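Against the Clear Counter

There is a fashion at the moment for telling people who run small bars and cafés to clear their counters. I have now heard it from a shopfitter, from a man selling shelving and, last January, from a day course called The Calm Counter, for which I paid more than I care to print. The message was the same each time. Everything that isn't being used this second should be out of sight. Bottles go in drawers, tools go on a rail inside a cupboard, and plates live in the kitchen until somebody orders something to put on them.

I don't believe a word of it, and I say that as a tidy person. My spice jars face forwards. But I worked behind a bar for 6 years before I started writing about them, and the clear counter strikes me as an idea thought up by people standing on the customer's side.

Take the place I go to most, a narrow room on Clostden Lane that does fruit teas, coffee and a short list of cakes. Carys Gethin runs it, and Damián Troncoso works most of the shifts she doesn't. The bar is in two levels: a white and grey marble top facing the customers, and behind and below it a steel counter where the work gets done. By the standards of the course it is a disgrace. Syrups and squeeze bottles stand together down the right-hand side. The spoons are out. The whisk is out. Stand where the staff stand and nearly everything you might need to make a drink is within the reach of a bent elbow. 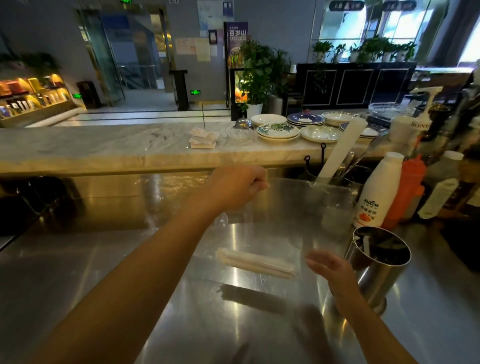
What the drawers cost

Junaid Lashari, who taught the course, had a slide about the drawer. The average bar, he told us, has 3 drawers it doesn't use properly. I'm prepared to accept that. Mine had one full of takeaway menus from a restaurant that had closed. But his answer was to fill them with the things we used most, and there I stopped taking notes.

A drawer is two extra movements, three if your hands are full and you have to put something down first. It has a handle, which gets sticky. It has corners, which get worse than sticky. When a squeeze bottle leaks on a steel counter you see a ring and wipe it up. When it leaks in a drawer you find out at the end of the week, by smell. I have cleaned out a drawer of syrups in a place that was proud of its empty worktop, and I would not do it again for 200 pounds.

The defenders of the drawer say that it protects things from splashes. Perhaps it does. A bottle with a cap on doesn't need much protecting from water, though, and a spoon that has been splashed can be rinsed. I would sooner have my tools where I can see whether they are clean than where I have to trust that they were when someone put them away.

There is also the matter of new staff. Araceli Llorente, who had a coffee bar on the front for years and has trained more nervous teenagers than anyone I know, puts it bluntly. "If they can see it they'll use it. If they can't see it they'll ask me, and I'm on the till." The cupboards at hers had no doors. She took them off herself and kept them in the shed, in case the landlord came round.

The hook and the pot

I have a weakness for the humble upright pot of tools, and I was sorry to hear it described on the course as "visual noise". A steel pot with spoon handles sticking out of it is one of the most readable objects in any kitchen. You know what is in it before you get there. You put your hand out and the right end is facing you. The one on Clostden Lane sits right up against the marble front, where it takes up very little of the counter and none of the part people work on.

The course's alternative was a magnetic strip made by a firm called Varnum, and I tried one at home. It held the knives beautifully. It wouldn't hold the wooden spoons at all, which I might have foreseen, and the teaspoons swung about on it like fish. The strip now lives in the cupboard with the fondue set. I bear Varnum no ill will, but a pot costs next to nothing and has no opinion about what you put in it.

Hooks I am less sure of. I have known bars where every edge had a row of them and every hook had something dangling from it that caught your sleeve. One or two at the marble's edge is about my limit. I mention it so as not to be taken for a person who thinks everything should hang out everywhere.

Wiping round things

The strongest argument for the bare counter is cleaning, and I don't want to dodge it. Junaid's line was that you cannot clean a surface with things on it. It got a lot of nodding, and I nodded too, being weak.

Then I went home and thought about how I had in fact cleaned a bar for all those years. You don't strip it forty times a day. You keep the middle open, where you pour and stir and make your mess, and you push the bottles out to the side. Between customers you swill the middle down. At close you lift the bottles, do the side properly, wipe the bottoms and put them back. It is dull and it works, provided somebody does the closing part. A bar where nobody lifts the bottles will be filthy in a ring round every one of them, and I've worked in that bar as well. The fault there was Patricio Garrido's, and he knows it, and so does the inspector.

Steel helps. It is unforgiving stuff, showing every drop and smear under the lights, and that is precisely what I like about it. People pay extra for worktops that "hide marks". Why anyone would want a mark hidden on a surface where food is made is beyond me. Water and bare hands will show you in a few seconds what sort of state a steel counter is in. 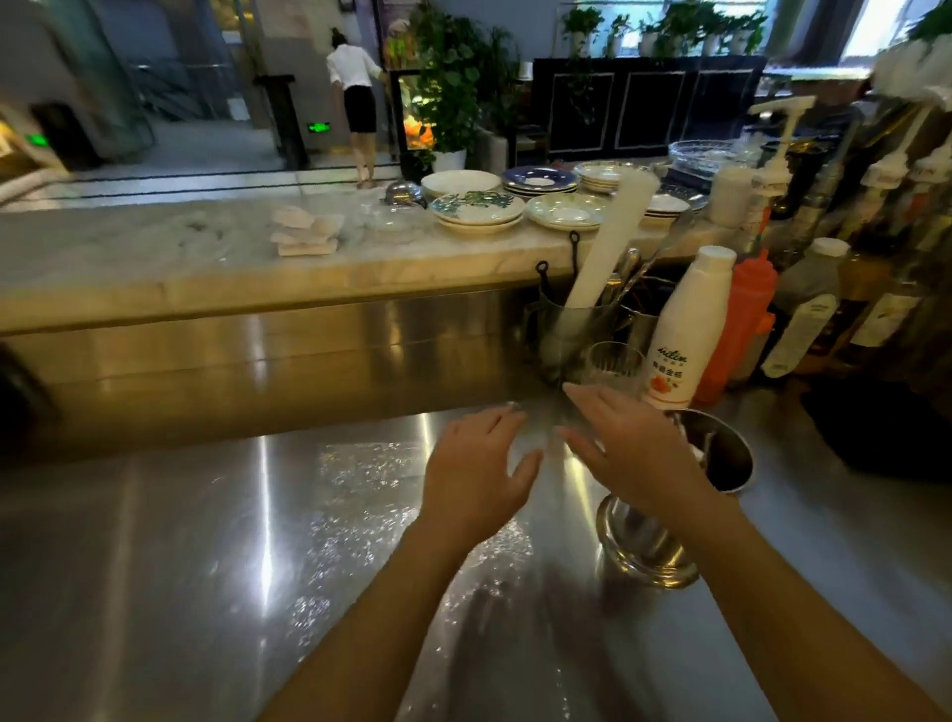
Water across the open middle of the steel, with the bottles kept to the right and the plates up on the marble.

Now the plates, since they are what the course would have been crossest about. Carys stacks hers on the marble, in full view: white ones, blue-rimmed ones, some with green leaves on. They don't match and aren't meant to. I have heard a customer call it cluttered, and that same customer went on to ask for her cake on one of the leafy ones, so I don't know what to make of customers.

I do have doubts about plates on a bar top. They are at breathing height, and the top one in any stack ought to be looked at before anything is served on it. If I were in charge I would turn it over or give it a rinse. I have said this to Carys and she said she'd been doing it since before I could reach a counter. The folded napkins up there bother me more, being paper or cloth or whatever they are and not the sort of thing you can rinse. I'd have those under something.

So I can find fault. But look at what the plates do where they are. Whoever is making the drinks can reach up and take one without leaving the station. In a room that narrow, where passing another person means both of you breathing in, a trip to the kitchen for a plate is a trip past Damián, and then a trip back past Damián with a plate.

Who is it for?

I asked Junaid at the end whether he'd ever worked a shift in one of the bars he had cleared. He was perfectly pleasant about it. He said he came from the design side, and that an outside eye was what people were paying for. There were 124 of us on his mailing list by then, and I get the emails still. The latest recommends a "reset station" by a company called Oluline, which as far as I can tell from the photographs is a shelf with a lid.

Plenty of counters do need clearing, and I wouldn't defend the dead phone charger, the jar of foreign coins or the third tin opener. Throw them out tonight. My quarrel is with treating a bottle in daily use as if it were the same kind of thing as the phone charger, and with the idea that a worktop is at its best when it looks as though no work will ever be done on it.

If you are being sold a clear counter, ask the person selling it to make you a drink behind one, then a second drink for someone who has changed their mind about the first. Count the drawers they open. I suggested this on the feedback form and have not heard back.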